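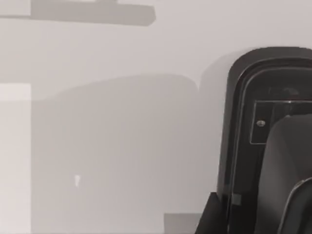
Wrist view, Kotar cell sim, gripper at right against the pale surface. Fastener in the inset panel visible.

Notebook home | Cells | Sim builds | Spares | Search

Friday, April 2, 2021
Kotar cell, wrist camera alignment in the sim
Entry: R. Majali

Picked up where Tarek left off. The sim wrist camera has been out of agreement with the real cell ever since the bracket was changed in February. The real one was shimmed, the model wasn't, and we have been fudging the offset in the config file. Removed the fudge today and moved the camera node in the model to match the drawing.

Order of work:

Saved the old model as kotar_wrist_old. Don't delete it, the Purenel jobs still point there.

Zeroed the camera offset in the config. Reloaded and checked the log for the zero. First reload kept the old value because the cache hadn't been cleared. Cleared it, reloaded, fine.

Shifted the camera node 6 mm along the wrist axis, then rotated it 2 degrees about the same axis. Both values are from the Khasawneh bracket drawing, rev on the title block, not from the pencilled note on our copy.

Rendered the wrist view. The housing takes up the right side, with the finger pad in front of the panel running out at bottom right. I'm using the round screw in the panel as the reference point. It has good contrast against the dark panel and it is a hard feature on the model, so it beats picking a spot on the rounded corner. Screw centre logged under render 486.

Shadows. The broad one in the middle of the view is soft at the boundary, the long band at upper left has a fairly crisp lower edge. I haven't traced which light gives which. Tarek wants the lighting left at the Clarnum defaults until the geometry is signed off, and I agree. Changing both at once is how we lost a week last time.

Small white fleck at the lower left of the shaded area. Not identified. Could be a stray bit of geometry or a highlight. Will hide the fixtures one by one and re-render before anyone trains the edge finder on this view. Same goes for the small grey block at the bottom, left of the gripper. I want its part name written down here.

Ran 2000 steps of the idle cycle with the new node position. No collision flags, no joint limit warnings. Idle cycle only, no part in the fingers.

Still open:
- same view from the real cell, with the screw centre measured off it
- name the grey block
- track down the fleck
- correct the pencilled note on the bracket drawing
- T. Karaki to repoint the Purenel jobs, then the old model can be archived

Real cell is locked out for the gearbox grease change, so the comparison waits until Tarek has signed the tag off.

Last updated by R. Majali, wording only

Related entries
Kotar cell: bracket change and shims
Clearing the sim cache after a config edit
Clarnum lighting defaults
Wrist gearbox grease change, procedure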